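# Hand-held gripper pair slipping on thick knitwear, jaws no longer meeting in the middle

**Loretta Lindgren**
posted April 11, 2020

I look after a pair of hand-held grippers that we use for recording folding demonstrations. The recordings go to a two-arm cell at our Stado site, which then does the folding with the same jaws mounted on the arms. The hand-held units are Jelteo bodies with parallel-type linkages and Willems pads glued to the inner faces of the fingers.

For shirts and tea towels everything is fine. For jumpers and cardigans the left-hand unit has started to let go. You close on a folded edge, lift, and the bottom layer slides out while the top layer stays. The right-hand unit holds the same garment without trouble.

What I have looked at so far:

- The pads look the same on both units. I wiped them with a damp cloth and it made no difference.
- With the jaws shut on nothing, the left unit closes slightly off centre. One finger gets there before the other.
- There is a bit of side to side movement at the finger tips that the other unit doesn't have.
- The trigger feels normal.

The manual says to inspect the pivots every 2000 cycles. I keep a log and this one has done more than that, but there is nothing in the manual about what you are inspecting for. Do I need new pads, new pins, or both? I would also like to know whether I have to calibrate again afterwards, as the software (Clestora) makes rather a performance of it.

---

**mill_lane**

Both, probably, but do the pins first. If the pads were the whole trouble the jaws would still shut in the middle.

The linkage on these is symmetrical. Each finger is carried by an arm that turns on a large pin at the base and a smaller one further up. When a base pin or its bush wears, that arm lags a little behind the other one and the finger tips over as it takes the load. The pad is then pressing on one edge only. On a shirt you don't notice, as there is hardly any thickness to hold. On a folded jumper the fabric has enough spring in it to push the tilted finger open, and the layer nearest the gap goes.

To find the bad joint:

1. Switch the unit off and unplug the cable.
2. Close the jaws on a piece of card and hold the trigger.
3. Take one finger tip and rock it gently sideways. Put your other thumb on each pin head in turn. You will feel the loose one click.
4. Do the same on the good unit so you know what normal feels like.

A tiny amount of movement at the top pins doesn't matter. At the base pins you want none.

To change a base pin, lay the unit on its back, take off the side plate and lift the arm out with the pin still in it. Mark which way round the arm was before you take it out. The left and right arms look alike but they are mirrored, and they will go back in wrongly if you let them. Push the old bush out with a drift, clean the hole, press the new one in squarely and put the smallest smear of dry-film lubricant on the pin. Don't use oil. Oil works its way up the arm to the pad, and after that you have a grip problem that no amount of adjusting will cure.

Tighten the plate screws a little at a time, going round, and open and shut the jaws between turns. If it goes stiff, back off the last screw you touched.

As for the pads, wiping with water doesn't do much. What collects on them is lint and fabric softener. Use isopropyl on a lint-free cloth, let them dry, and drag a fingernail across. If it skids, the surface has glazed and they want replacing.

---

**Trev (old account)**

Just turn the grip force up in the settings. Ours slipped and I put it to maximum and it stopped.

> **mill_lane:** There is no grip force setting on the hand-held ones, your hand does it. On the arms I wouldn't run at maximum either. It marks knitwear and wears the bushes faster.

---

**hollis_bench**

I agree with mill_lane about the order, and can add something on the pads and the calibration.

When you fit new pads, do both fingers of that unit together. A new pad facing an old one grips unevenly, and it will look as though the pin job failed. Get all the old adhesive off with a plastic scraper, not a blade. Stick one pad down, put the second one on the other finger with its backing removed but only touching, then close the jaws slowly and let them press each other square. Leave them shut overnight with a rubber band on the trigger. I have tried hurrying this and the pads creep.

Calibration: yes, you have to do it again if you have had the arms out. The software works out the finger opening from the encoder, and the zero moves when the bush is new. You can skip it if you only changed the pads and they are the same thickness as the old ones, though I'd still record a short open and close and look at the trace. It should return to the same figure each time. If you are using both units together, calibrate the pair in one session, otherwise the recordings disagree about how far apart the tips are and the cell misses the edge of the garment.

While you have it on the bench, look at the cable where it leaves the housing. If it can drop onto the work it will drag over the fabric as you lift, and a light pull at the wrong moment looks very much like slipping. I run mine back along the forearm with a soft strap – not tight, just enough to stop it hanging.

Then test it on something awkward. A folded edge on a thick cable knit is the best check I know, with both units on the same garment and the fabric lying on a soft surface. Close on the folded edge, raise it a hand's width, wait, and put it down. I do that 17 times before a unit goes back in use, turning the garment now and then so the ribs meet the pads at a different angle.
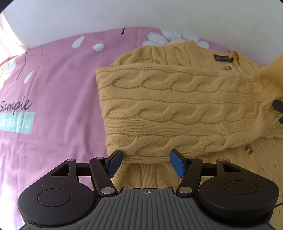
If the lower layer still creeps after all that, check how deep you are taking hold. People tend to pinch right at the tip of the pads with bulky things, and there isn't much pad there to do the work. Go in a little further, close slowly and let the knit settle before you lift. Write the date of the new bushes in your log as well, and start the count again from there.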